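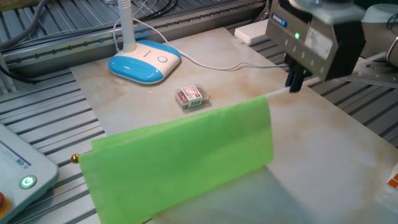
Morning, December, studio notebook, the Hurkness folding book again. I'm back on the long accordion piece and I think I finally know what's wrong with it: the middle panels are too polite. I drew them last winter when I was being careful, and the ones on either side (done on the train, mostly, with a pen that leaked) are so much livelier that your eye just hops over the center. So I spent the first hour looking for a green that could carry all the way through the fold. I keep coming back to the bright green of that cloth flag on its thin white pole, the way it makes the beige marble pattern of the tabletop go quiet. I want that, a big flat sheet of green with almost nothing drawn on it, and then the brown washes doing soft, veiny things underneath.

Mixed 10 swatches before lunch. The first few were much too blue. Number four was lovely wet and then dried to the color of canned peas, so watch out for that one if anybody borrows my chart! Seven and eight are the keepers. Seven is mostly the Kaufmann yellow with a tiny bit of the cold green, and eight is the same thing with a drop of ink in it. I've taped both inside the back cover.

Paper: I'm down to 49 sheets of the Cukport stock and the full book takes 70, so I either order more or cut the ending. I kind of like the idea of cutting the ending. The river section goes on and on, and I only kept it because I was proud of the reeds. Pulled those pages out and lived with the shorter version on the wall all afternoon. It's better, I think? It stops on the ferry landing, with the boat not there yet. Will look again tomorrow before I do anything I can't undo.

Tried the new paste on two test folds. It grabs faster than the old one, so there's much less time to nudge things straight, and my first hinge is crooked by the width of a pencil line. Second one is fine. Brush it on thinner than you think, lay the strip down from the middle outward, then get it under a weight and leave it alone (I always peek, I peeked, it lifted at one corner).

Nenditz wrote back about the spring show. They want the book open flat along the long wall, 900 centimeters of it, which is thrilling and also means both sides can't be seen. I drew on both sides! The back has all the night pictures, the ones with the white pencil on black, and they're the part I'd save from a fire. I asked if it could stand on its edge in a zigzag down the center of the room so people can go around it. If they say no, I might hang the back as a separate set of prints, though I hate the thought of the two halves not touching.

Other stuff: the scanner is still putting a pale stripe down the left side of everything, so please don't trust any scans from this week. I moved the good bone folder to the top drawer. The old sketchbooks from the mountain trips are back on the shelf in the order I filled them, more or less, and I'd love it if they stayed that way until I've copied out the captions.

For next time: green number seven on a full panel, let it dry overnight, see if it goes pea soup. Redraw the middle three fast, with the leaky pen, standing up. Order paper only if the river goes back in.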